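August 14, 2026 -- glassware check, Skostcombe bench

Went through the beakers before the next round of rinse tests. Lambros Athanasiadis wants the printed scales checked against the balance, as the June volumes didn't agree with the Gondex sheet. Laid the dark cloth back down under the stand. Glass rings on the bare bench and I'd rather not chip another base.

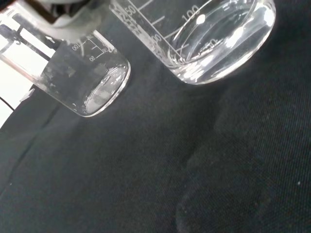 Small beaker (scale marked 50 and 100) and the larger one, on the cloth.

Markings on the small one still legible, both numbers. Filled to the 100 line three times with distilled and weighed. Readings are in the Ekinci folder, not copied here. Line reads slightly high on all 3 -- fine for rinses, no good for making up stock.

Larger beaker not weighed yet. Balance was drifting by then and needs 7 minutes to settle after the door is opened.

To do: order a 1,000 mL cylinder from Stoseo, wash both beakers again, ask Lambros which sheet we go by.

Skostcombe workshop notes -- contact: bench desk -- Back to top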